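Section 3. Planning Your Station and Your Budget

Welcome back! Before you order anything, please read this section all the way through, ideally with a cup of something and a pencil. The Dimer kit is easy enough to set up once it arrives, but most of the money gets decided here, and it is much nicer to find a missing line on paper than on the morning you meant to start.

3.1 What to put on the list

1. Start with the hand-held grippers. Order them in pairs – a left and a right for each person who will be working at the same time. If two people take turns at one table, a single pair will do.

2. Check that marker cubes are included with each pair. On older Dimer orders they were a separate line, and Lesia Koval in our order office still gets calls from folks who missed it.

3. Choose the table. You may well own one already, so do look around before you spend. It should be low enough that a person can lean over it and still move both arms freely.

4. Set aside a little for things to handle. Ordinary household goods are fine, and a pouch of detergent and a small artificial plant in a square pot will give your operators two very different shapes to reach around.

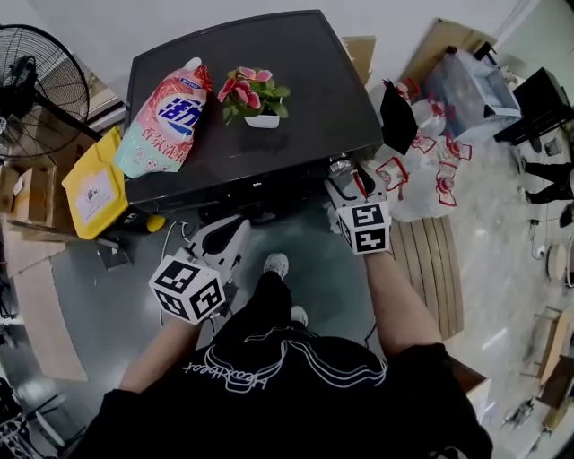
5. Measure the floor as well as the tabletop. Arms swing out wider than people expect, and boxes, bins, stools and a fan all want a spot of their own. Walk around the table once with your elbows out and you will soon see what I mean.

Note: Cables on the floor need a route too. Add cable covers to your list now, while you are thinking of it.

3.2 Working out the cost

6. Write down the price of each kit. The single-station kit is $898 and the kit with the spare pair is $1,318. Orest Nazarenko, who plans our own stations, leans toward the second if you expect to work most days, and I have come around to his view.

7. Add $500 per station for the table, the household goods and storage. If you have most of these, keep the line anyway and carry the remainder over to spare parts.

8. Allow 3 weeks for delivery. Orders placed in March can take longer, as that is when our Grinerar warehouse does its stock count.

Caution: Do not mix cubes from different kits. Each set is matched to its own grippers, and replacements must be ordered by the kit number.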